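11/14/22 — bench 2, extension leads

Catrin wants all the old leads off the benches before the new kit arrives. Started with the white ones. Labels first, then a wipe down, then plug fit. Cable lengths can wait till Mali is back with the long tape. Delphine has the list, 15 still to go thru. 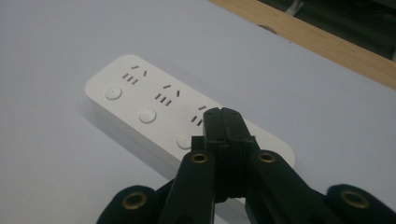 Which sort do we keep for the soldering benches?
The ones with a button for each outlet group — easier to shut off one iron and leave the rest alone.

Bench 2 one gets tag 83. Tags keep peeling off the rounded edge so stick them underneath from now on. Yiran's adaptors are still in the Watkins box, dont bin them.

To do:
- more tags, down to the last sheet
- ask Jae-in about the test slot, needs 30 min clear
- write up the reject pile — Catrin has asked twice

Stopped for lunch, rest this afternoon.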